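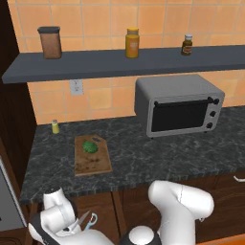
A toolbox talk is the cheapest safety measure on any site and the easiest one to do badly, Mathias Wyss wrote, and most later writing on the subject starts from much the same point. A toolbox talk (also tailgate talk, tailgate meeting, safety brief, in some trades just "the huddle") is a short, informal safety meeting held at or near the place of work, usually before a shift or before a new task begins. Common in construction, also in utilities, warehousing, road work, oil and gas, landscaping. Led as a rule by a foreman or crew lead. One topic per talk.

Name

From the habit of gathering round the toolbox at the start of the day. "Tailgate" is the same idea with a pickup truck. The two words mean the same thing in most company manuals, though some contractors keep "tailgate" for talks given at a job away from the main site. Spelled toolbox or tool box.

Format

Short. Many programs set a limit in writing; the one used by the contractor Tusodix allows 12 minutes, questions included. Standing up, outdoors or in the site trailer. The leader names the hazard, says where it will come up that day, goes over the control measures, asks for questions. Names are then taken on a sign-in sheet.

Typical topics: ladder setup, trenching, struck-by hazards, hand and power tools, extension cords and ground-fault protection, heat, cold, lifting, eye protection, housekeeping, backing vehicles, silica dust, lockout. Seasonal topics tend to repeat. Near misses are often used as a topic the morning after, with the name of the worker left out.

Two kinds are usually told apart. A general talk comes from a calendar or a bought-in set and goes to every crew in the company. A task talk is written for the job at hand and often overlaps with the job hazard analysis, so much so that some firms run them as a single meeting with one form.

Difference from formal training

A toolbox talk is a reminder, and does not replace training a worker is required to have before doing a task. Fall protection, for example. A worker who has never been trained on a harness is not trained by hearing about harnesses before the shift. Mix-ups over this are a regular source of trouble in audits, where a folder of sign-in sheets gets handed over in place of training records.

Rules on how often talks must be held differ from state to state and contract to contract. Owners and general contractors often set their own schedule and pass it down to subs. Weekly is common, daily on larger or higher-risk jobs. See also the contract itself, as the safety section may go further than the law does.

Records

Date, topic, leader, crew, signatures. Some firms keep the handout stapled to the sheet, others only a topic code. Paper is still widespread, partly out of habit and partly for sites with poor phone coverage. Apps are taking over on bigger jobs. Plotero, a forms product sold to mid-size contractors, puts the sheet on a tablet and stamps the time on each signature, which has caused some arguments over talks signed by a whole crew within a few seconds.

Insurers sometimes ask to see the records when a workers' compensation policy is up for renewal. Wether they affect the premium depends on the carrier. After an injury the sheets get looked at much more closely: who was there, who led it, what was said about the hazard in question. A sheet with the topic line left blank is of little use to anyone at that point.

Language

A long-standing weak spot. Crews are often mixed, talks often in English only. Handouts in Spanish are easy to get, other languages less so. Options in use: a bilingual co-leader, split groups by language, pictures and hands-on demonstration in place of reading aloud. Susell, a roofing firm, went over to split groups in February and has kept them since. Having a coworker translate on the spot is the usual fallback. Works for simple topics. Less well for anything with measurements or legal duties in it.

Criticism
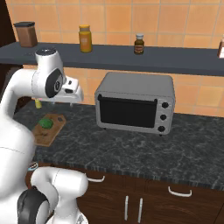 Mohcine Berrada disagrees that frequency is the thing to measure, and argues that a crew hearing the same ladder sheet over and over learns mainly to stand still until it ends. His review of one contractor's files covered 181 talks. Most had been read aloud word for word from a bought-in sheet, few had any question written down, and several were on hazards the crew would not meet on that job at all.

Others put the blame on the leader's lack of preparation time. Adel Soliman has written that foremen are handed the topic as they walk in the gate and then judged on how well they present it. He favors letting crews pick from a short list the week before. Said Abou Zeid goes further and wants the talk rotated among the workers themselves, apprentices included. Supervisors tend to object to that one, on the grounds that a wrong instruction given at a toolbox talk is still the company's instruction.

Group size is another complaint. Yazıcı, a concrete contractor, at one time held a single morning talk for 60 people in a parking lot, later broken up by crew after workers at the back said they could not hear. Noise generally is under-rated as a problem. Generators, traffic, the wind.

There is also the "pencil whip": signing sheets for a talk that was never given. Hard to measure for obvious reasons. Spot visits by the safety manager are the usual answer, along with asking a worker or two later in the shift what the mornings topic was.

Related practices

Job hazard analysis, pre-task plan, stretch and flex (often held right before the talk and sometimes confused with it), safety stand-down, site orientation, incident review. A stand-down is longer and stops work across the whole site. Orientation is given once, to new arrivals.

See also: Competent person; Near miss; Hierarchy of controls; Experience modification rate

Last updated: 24 August 2018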